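Checking a Simulated Grasp Before Hardware Release

Applies to: Wasetti cell models, Roner gripper library
Maintained by: Abla Nseir
Last revised: Jan 9, 2020

This page covers the hold test used to approve a grasp in simulation. It does not replace the risk assessment for the physical cell. A grasp that has not passed the hold test must not be copied to the Provmont controller.

Before you start

Load the arm model with joint limits enabled. Use the limits from the signed cell file, as the defaults in the library are wider. Set gravity to the site value and confirm that the object has a mass. Objects imported as mesh only come in with a mass of zero and will pass every test.

Procedure

1. Remove the table, the bins and any fixtures from the world file. The object must have no support other than the fingers.
2. Set the friction coefficient to the lowest value in the material sheet. Do not average.
3. Close the gripper at the force limit given in the cell file.
4. Hold for 30 seconds of simulated time.
5. Rotate the wrist through its working range at rated speed, then hold again.
6. Repeat from step 3 with a new random seed until 36 runs are logged.

Acceptance

All 36 runs must finish with the object in the fingers and slip below the limit. If 29 or fewer pass, reject the grasp and return it to planning. Anything between goes to review with the contact log attached. Do not raise the closing force to recover a failed run.

Irregular parts

Lumpy objects need a collision mesh made of several convex pieces. A single convex hull fills in the hollows and gives the fingers contact area that the real part does not have. Check the hull count in the report header.

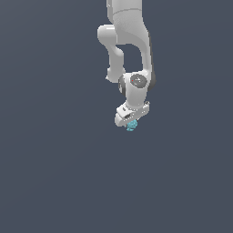
Wing-sze Yu: Step 2 should say which sheet. We had two in the Su folder, and the older one lists dry values only. Eleven of our grasps had to be run again in July.

The current sheet is the one stored with the cell file. Record its revision in the report, next to the seed list.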